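Plenano puts its picking kit out for hire

The kit comes with bins, clamps and gripper settings. Customers supply the arm and the objects.

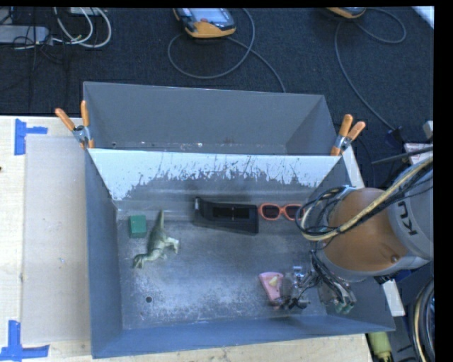
What the monthly fee covers

Kendum, a repair shop in Losolach, signed up in September. "Setup took us 2 hours," its manager said. "The clamps hold the bins together – I expected brackets."

She tests with mixed items, among them a toy dinosaur and a pair of glasses with dark lenses. Of 30 picks on her first run, 17 went through. "Glasses are hard," she said. Plenano says an update is due in six weeks.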